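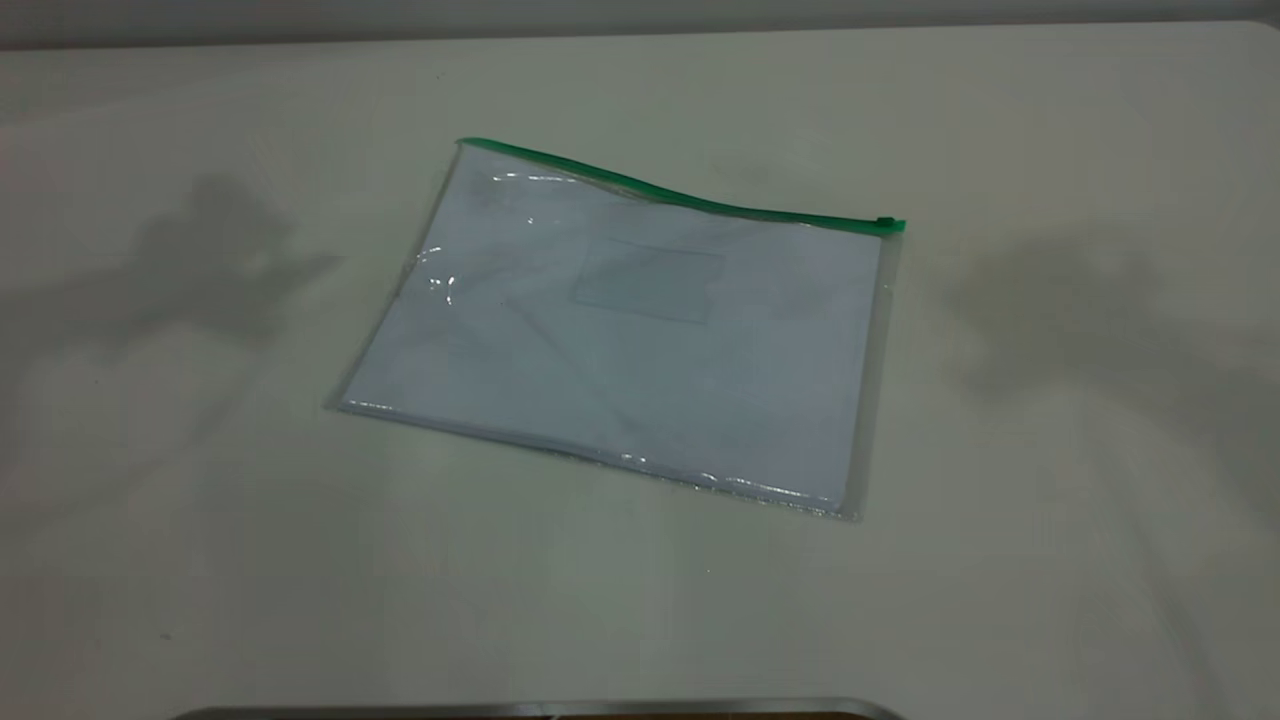 My used electric hatchback is losing range faster than I expected and I want to know if I'm being unreasonable before I go back to the dealer. I bought it in March from a lot in Plarnbridge. It's a Hida, the small one with the bigger of the two batteries. The car's manual, charge card and service slips all live in a clear pouch with a green zipper like that one, and the last service slip says the battery was checked and "good." No number, just good. When I picked it up the dash showed 223 miles on a full charge. Last week, same setting, it showed 181.

I charge at home overnight on a 240 volt outlet, usually to 100 percent. My commute is mostly highway. Tires are original as far as I know. Anybody else with one of these?

- dkelmendi

stojan_a wrote:

The dash number is a guess based on your recent driving. If the previous owner drove in town at 30 mph it would read high when you got it. You drive highway, it reads low. I wouldn't take that to a dealer, they will tell you the same thing and charge you for the visit.

Get a cheap plug-in reader and look at the battery health percentage. Then you have something to talk about.

radka_p wrote:

Disagree with stojan_a, at least partly. 223 to 181 is close to a 19 percent drop. Mine moves up and down by maybe 15 miles depending on the week and I do plenty of highway. I would go to the dealer now while you're still inside whatever used car coverage you got with the sale. How long was it?

dkelmendi wrote:

Six months on the general coverage, so that's either over or nearly over, I need to check the exact day. The battery is supposed to have its own coverage separately but I haven't found the page that says what counts as a failure.

stojan_a wrote:

Usually they want to see it fall under a set percentage of original capacity. Range on the dash won't count. That's why I said get the reader first.
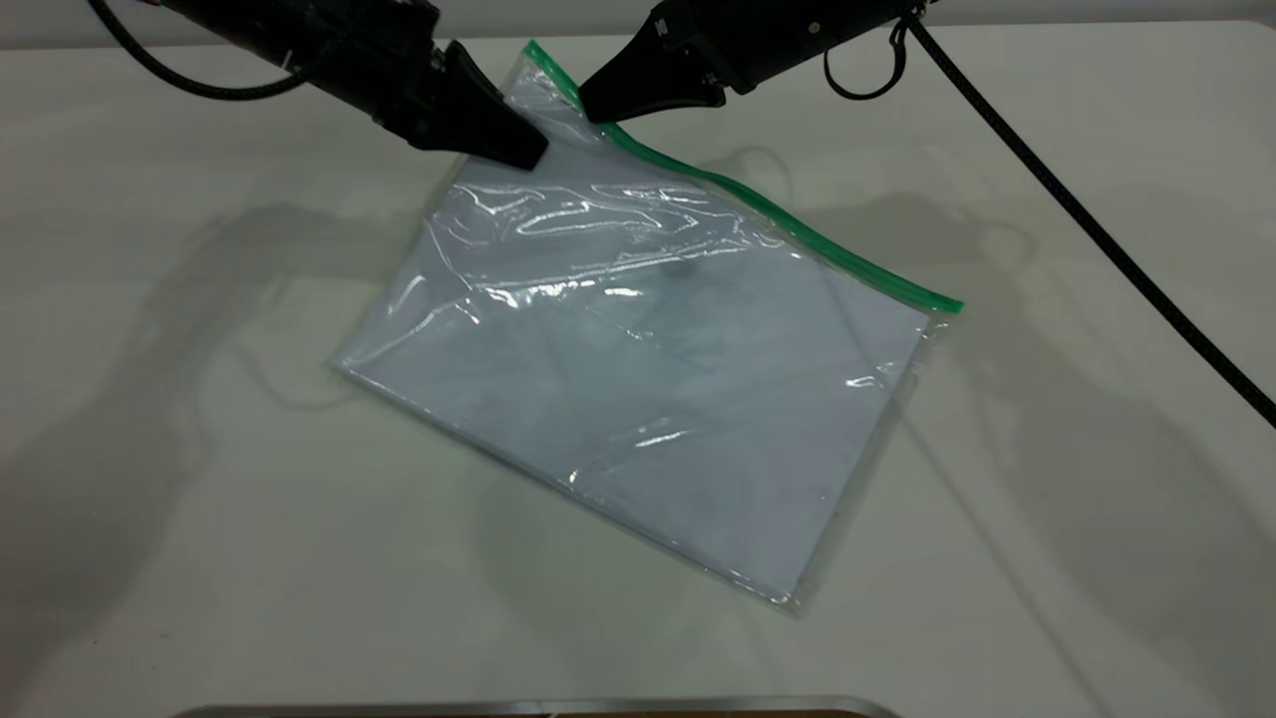

Does charging to 100 percent every night wear the battery down?
Over several years it can, and most owners of this kind of battery set the daily limit at 80 and only fill it before a long trip.

I had that question and answer saved from the owners' club page, figured it belongs in here. Dušan, if you've been filling it every night since March that is worth changing, but it would not take off 40 miles in that time. Something else is going on, or the number was wrong to begin with.

- mirjana_h

radka_p wrote:

Agree on both. Also check tire pressure. Mine came from the lot eight pounds low on all four.

duyen_t wrote:

I'll take the other side on the 80 percent thing. The car's own screen needs a full charge now and then to work out where the top is. I kept mine at 80 for a whole winter and the range reading drifted down the entire time. Charged it to 100, let it sit for a few hours, did that three times, and the reading came back up by 20 miles. So 80 for daily use, fine, but a full one every month or so.

stojan_a wrote:

Yes but he's charging to 100 already so that doesn't explain his.

duyen_t wrote:

Right. I was answering Mirjana's post.

mirjana_h wrote:

The page does say to do a full one sometimes, I just didn't paste that part.

dkelmendi wrote:

OK, did some of this over the weekend.

Tires: front two were at 31, rear at 29. Door sticker says 36. Filled them.

Reader: bought the Jemo one, it was the cheapest that listed my car. It gives battery health at 91 percent. Odometer when I took the reading ended in 3741, I wrote it down so I can compare later.

Heater: my daughter has been leaving the rear seat heat and the fan on. I don't know how much that adds up to.

stojan_a wrote:

91 on a used one is fine. You don't have a battery claim. Reset the trip average, drive a week on the right tire pressure and see what it says.

radka_p wrote:

I'd want a second reading before calling it fine. Those cheap readers don't all agree. I had two give me numbers five points apart on the same car, ten minutes apart. The shop on the east side, Radonjić, will do a proper discharge test. They quoted me 400 dollars for it, and another place wanted 600, so call first.

stojan_a wrote:

400 dollars to find out a battery is at 91 or 89 is a waste of money.

radka_p wrote:

It's a waste if it's healthy. If it comes back at 72 he has a claim on a battery that costs a lot more than that. And a dealer will accept a shop's printed report, they won't accept a phone screenshot.

duyen_t wrote:

Will the dealer do the test free if he complains about range? Mine did, but that was a new car.

dkelmendi wrote:

Called them this morning. They'll plug it in for free but the full test is only free if the first check finds something. Appointment is in two weeks. I'll do the week of driving first like Stojan says and bring the numbers with me.

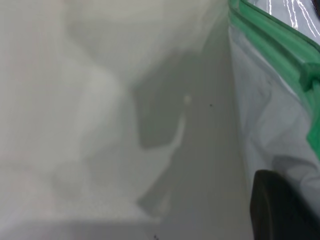

Detail, close up

dkelmendi wrote:

Update, Sun 4 October. One week on correct tire pressure, trip average reset, daily limit at 80 with one full charge on Friday night. At 100 percent the dash now shows 204. Same commute. Reader still says 91.

Keeping the dealer appointment since it's free. Not paying for the shop test for now.

radka_p wrote:

Good. Ask them to print the result even if it's normal, and ask which page has the battery failure percentage.

stojan_a wrote:

204 on the highway is about what mine does. Check the tires again in a month, if they're down you may have slow leaks at the valves.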